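Associação Kotent – Espaço de Arte Contemporânea
Acta da reunião de programação

Data: 30 de julho de 2026
Início: 16 horas
Local: sala de leitura, primeiro andar
Presentes: Sandra Lockwood (direcção artística, presidiu), Brendan Daly (produção), Glenys Pilkington (mediação e escolas), Gilmar Trindade (montagem)
Ausente com aviso: Derek Holroyd (publicações), que enviou as suas notas por escrito
Redacção da acta: Brendan Daly

1. Aprovação da acta anterior

A acta da reunião de maio foi aprovada com uma correcção. No ponto 3, onde se lia que a pintura grande de Stevudano ficava na sala dois até ao fim do ano, deve ler-se até ao fim da exposição. Gilmar Trindade pediu que a correcção fosse comunicada também à seguradora, porque a data errada já tinha sido copiada para outro documento. Brendan Daly fica encarregado.

2. Balanço da exposição "Margem de Sal"

A exposição fechou com 2682 visitantes. Sandra Lockwood considerou o número bom para uma colectiva sem nomes muito conhecidos e observou que a maior parte das pessoas veio nas duas últimas semanas, depois da crítica publicada no jornal regional. A crítica elogiava a sala dos desenhos e dizia que a sala do vídeo era difícil de compreender para quem não leu o texto da parede. Glenys Pilkington concordou com esta observação. Na opinião dela, o texto estava demasiado longe da entrada e a letra era pequena.

Seguiu-se uma discussão sobre os textos de parede em geral. Sandra Lockwood prefere textos curtos e não quer que o visitante passe mais tempo a ler do que a olhar. Glenys Pilkington respondeu que os grupos escolares pedem sempre mais informação e que as monitoras acabam por repetir a mesma explicação muitas vezes. Gilmar Trindade lembrou que a altura dos textos deve ser decidida antes da pintura das paredes e não no dia da inauguração, como aconteceu desta vez.

Ficou combinado: um texto de entrada por sala, com não mais de 400 palavras, e uma folha separada para quem quiser ler mais. A folha será escrita por Derek Holroyd e revista por Glenys Pilkington.

3. Próxima exposição colectiva: "A Casa Desabitada"

Sandra Lockwood apresentou a lista actual. São 16 artistas, dos quais quatro ainda não confirmaram por escrito. O ponto de partida é a ideia do interior doméstico depois da partida dos moradores, com pintura, fotografia, cerâmica e duas instalações de som. A directora explicou que não deseja uma exposição nostálgica. Procura obras em que a casa continua a funcionar de alguma maneira, mesmo sem pessoas.

Brendan Daly perguntou se a ligação entre as obras fica clara para o público, tendo em conta o que se disse no ponto anterior. Achou que as cerâmicas, sobretudo, podiam pertencer a qualquer outra exposição. Sandra Lockwood aceitou a dúvida em parte. Vai visitar de novo o ateliê do grupo Nurnier e ver se existem peças mais recentes que entrem melhor no conjunto. Se não existirem, as cerâmicas saem da lista e a sala três fica só com fotografia.

Foi lida a nota de Derek Holroyd sobre o título. Ele escreve que "A Casa Desabitada" lhe parece um título já muito usado e propõe "Inquilinos". Glenys Pilkington gostou da proposta. Gilmar Trindade não tem preferência. Sandra Lockwood pediu tempo para pensar e o título mantém-se como provisório até que o convite vá para a gráfica.

Quanto às duas instalações de som, Gilmar Trindade fez saber que não podem estar em salas vizinhas. A parede entre a sala um e a sala dois é fina e ouve-se tudo. Propôs a sala um e o corredor do fundo. A proposta foi aceite, com a condição de o corredor ter luz suficiente para a segurança dos visitantes.

4. Empréstimo da colecção Entwistle

A colecção Entwistle respondeu ao nosso pedido de empréstimo de três gravuras. Aceita emprestar 2, e a terceira não pode viajar por motivos de conservação. As condições são as habituais: luz baixa, vidro com filtro, transporte acompanhado. O que é novo é o pedido de um relatório de humidade da sala, com leituras de um mês completo. Gilmar Trindade disse que o aparelho de medição existe, mas que as leituras dos últimos tempos não foram guardadas. Começará a guardá-las a partir da próxima semana.

Brendan Daly chamou a atenção para o custo do transporte, que no orçamento estava calculado com outra transportadora, que entretanto deixou de fazer este serviço. Vai pedir dois preços novos e enviá-los a todos por correio electrónico. Sandra Lockwood disse que as gravuras são importantes para a exposição e que, se for necessário, se corta na impressão dos cartazes.

5. Catálogo

Segundo a nota de Derek Holroyd, o catálogo terá menos páginas do que o anterior e uma única cor na capa. Faltam os textos de duas autoras. Uma delas pediu para entregar mais tarde e foi-lhe concedido o prazo. A outra não respondeu às mensagens, e Sandra Lockwood vai telefonar-lhe.

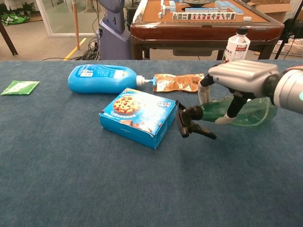
Derek Holroyd pergunta também se as fotografias das obras devem vir todas juntas no fim ou distribuídas pelos textos. Glenys Pilkington defendeu a segunda solução, que facilita a leitura. Brendan Daly lembrou que a primeira é mais barata, porque permite usar dois papéis diferentes. Não houve decisão. O assunto volta à próxima reunião, com os preços da gráfica em cima da mesa.

Ficou decidido, no entanto, que as legendas terão sempre a mesma ordem: artista, título, ano, técnica, dimensões, proprietário. No último catálogo havia três ordens diferentes, e um dos artistas queixou-se, com razão.

6. Mediação e escolas

Glenys Pilkington informou que já recebeu pedidos de visita para o outono, a maior parte de escolas do primeiro ciclo. Propõe uma visita curta, com paragem em poucas obras e uma actividade de desenho no fim. Precisa de saber quais as obras que ficam à altura das crianças. Gilmar Trindade entregará uma planta provisória logo que a lista esteja fechada.

Falou-se ainda da conversa pública com artistas. Sandra Lockwood gostaria de convidar também alguém de fora das artes visuais, talvez um arquitecto. Todos concordaram, mas não se chegou a um nome. As sugestões devem ser enviadas à directora.

7. Outros assuntos

O banco da sala dois continua instável. Gilmar Trindade vai repará-lo antes da montagem.

Brendan Daly pediu que as chaves do depósito sejam devolvidas ao armário no próprio dia, e não na manhã seguinte.

A data da próxima reunião será comunicada por Sandra Lockwood, depois de falar com Derek Holroyd sobre a sua disponibilidade.

Tarefas

Sandra Lockwood: visita ao ateliê Nurnier; telefonema à autora em falta; decisão sobre o título.
Brendan Daly: correcção junto da seguradora; dois preços de transporte.
Glenys Pilkington: revisão da folha de sala; proposta escrita para as visitas escolares.
Gilmar Trindade: leituras de humidade; planta provisória; reparação do banco; luz do corredor.
Derek Holroyd: texto da folha de sala; preços da gráfica para as duas soluções.

A presente acta foi enviada a todos os participantes para leitura. Pedidos de alteração devem ser dirigidos a Brendan Daly.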